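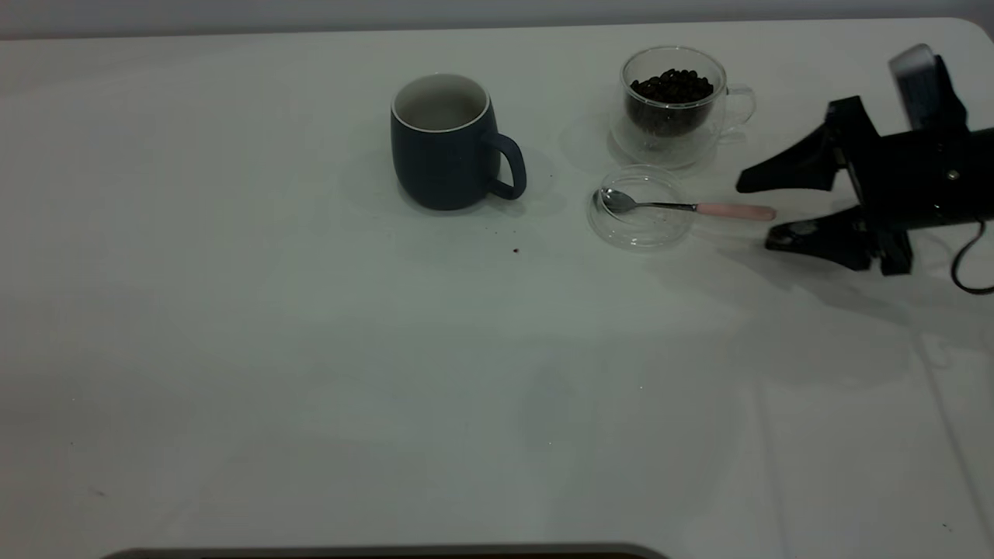

Questions we get at Todovura

How long will my order take?
Most pieces leave the studio within 2 weeks. If you've asked for a special glaze, please give us a little longer, as we fire those together once the kiln is full, and a half-empty kiln is a sad and expensive thing! Mỹ Châu will email you when yours is packed.

Can I put my mug in the dishwasher?
Yes, go right ahead. We do it at home with ours. The matte glazes like a gentle cycle best, and they'll pick up gray marks if they rattle against the silverware all night, so tuck them in a corner of the top rack. A little baking soda on a damp cloth takes most of those marks off again.

What about the microwave?
Everything is fine in there except the Eglītis line, which has a thin metallic band at the foot. Please keep those out, even for a quick reheat of your coffee.

Mine doesn't look quite like my friend's. Is something wrong?
Not at all. Each one is thrown by hand, and the blues especially come out lighter or darker depending on where they sat in the kiln. If you're after a matched pair, write that in the order notes and Elias will go through the shelves and find 2 that get along (he's fussy about it, in the best way).

Do you take large orders?
We do, up to 100 pieces, for weddings, cafes and offices. June fills up early, so write to us in the winter if you can.

My parcel arrived broken. What now?
Oh, we're so sorry. Send us a photo of the pieces and the box, and we'll make you another one. You don't need to mail anything back.

Can I come by and visit?
Please do! The shop is open afternoons, and the door is on the Husura Street side, just past the bakery. Ring twice if the wheel is running, because we may not hear you the first time.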